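Kandidon – Datenkarte zum Bestand „Regalarbeit“

Schön, dass ihr hier gelandet seid! Der Bestand gehört zu unserer Beschaffungsplanung bei Arnelard, und wer ihn nur wegen der Budgettabelle öffnet, ist genauso willkommen wie alle, die mit den Aufnahmen rechnen wollen (die Tabelle liegt im Ordner budget, bitte immer die neueste Fassung nehmen).

Wozu der Bestand dient

Wir möchten wissen, welche Hände, Regale und Ersatzteile wir für die nächste Ausbaustufe bestellen müssen. Die Anträge gehen im Januar raus, und bis dahin soll jede Position mit Aufnahmen aus der laufenden Arbeit unterlegt sein. Ein Teil davon stammt von den Kameras am Handgelenk.
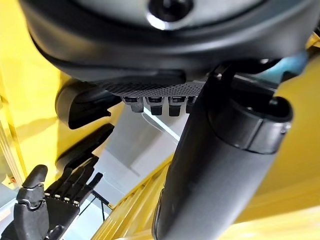 Osian Pumphrey: Rechnet bitte die Kabel und Halterungen mit ein. Bei uns standen die Arme im Angebot, das Zubehör kam als eigene Rechnung hinterher, und dafür war kein Topf mehr da.

Danke, ist übernommen! Zubehör hat jetzt eine eigene Zeile, mit einem Deckel von 3000 Euro je Arbeitsplatz.

Umfang

60 Episoden, verteilt auf neun Ordner. Kopf- und Handgelenkansichten liegen getrennt, die Zuordnung steht in index.csv. Die Reihenfolge der Ordner sagt nichts über die zeitliche Abfolge. 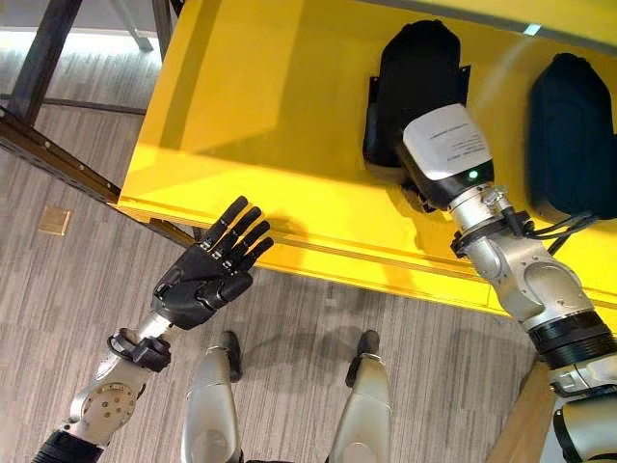
Kopfansicht: beide Arme am gelben Tisch oder Regal, darauf zwei schwarze, gepolsterte Objekte.

Möbel und Stellfläche

Beim Mobiliar haben wir anfangs zu knapp geplant – Lochschienen und Winkel wirken im Katalog so harmlos. Mokeo hat uns ein Paketangebot gemacht, Jenkins rechnet nach Einzelteilen ab. Verglichen wird in der Tabelle, einschließlich Lieferung und Aufbau.
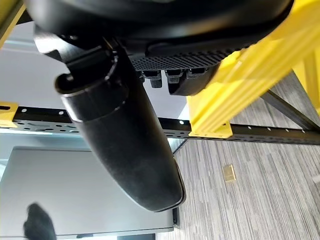
Handgelenkansicht: schwarze Lochschiene, rechts davor das gerillte gelbe Bauteil.

Teile und Ersatz

Für Werkstücke halten wir fünf Prozent Reserve vor. Verschleiß an den Fingern buchen wir getrennt, damit die laufenden Kosten nicht in der Anschaffung verschwinden.

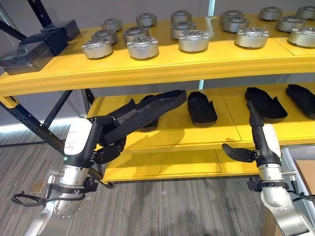

Rhodri Beddoe fragte dazu, ob sich Miete statt Kauf lohnt, wenn die zweite Ausbaustufe noch gar nicht bewilligt ist.

Für das Regal wohl kaum, bei den Händen lassen wir uns beides anbieten. Die Mietvariante steht im Blatt „Optionen“, noch ohne Wartung.

Offene Punkte

– Wartungsvertrag: Angebot von Jenkins fehlt
– Lieferzeiten bei Mokeo nachtragen
– Spaltennamen in index.csv vereinheitlichen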